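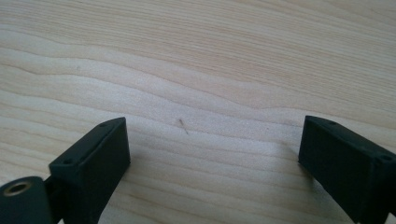
Can you start Plilledska with book 2? You can, and you'd miss very little, as the colony in book 1 spends most of its pages arguing about water rights before the moon blows up.

Baldursdóttir has more fun this time. The generation ship Masten wakes 19 sleepers out of 2,000, all of them middle managers, and asks them to win a war.
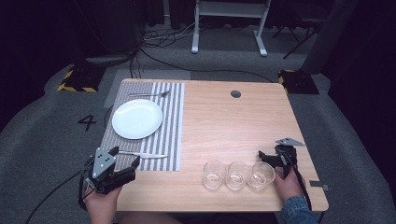

They hold a meeting about it — a long one, and the funniest chapter in the book. The battle near Drerkemville drags, and the aliens talk like tax lawyers. Still, I read the last 8 chapters in one sitting and missed dinner.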